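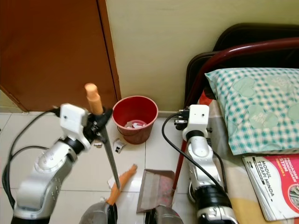
I have used the Clalinitz two-arm kit from Lanano for 17 days, mostly for sweeping a small bedroom. The grippers are the best part of it. One arm clamps a long tool with an orange handle and keeps it nearly vertical, although the grip is round. My floor is glossy white tile, and I feared that reflections would confuse the software. In my tests it missed the pile 6 times in 40 runs, mostly near the door.

Setup took one long evening. The manual is clear, but the chapter on calibration should come first. I wrote to support and Gangadharan Varghese answered me the same night, very politely.

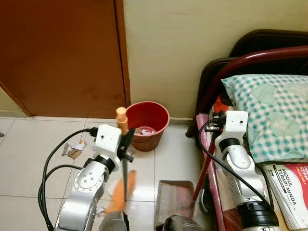

Broom in the left gripper, dustpan handle in the right, bucket by the wall.

What I like less is the cables. They make wide loops outside the arms, and I would prefer shorter ones. It is also slow: my longest run was 17 minutes for one corner. For a patient owner I can recommend it. I give four stars of five.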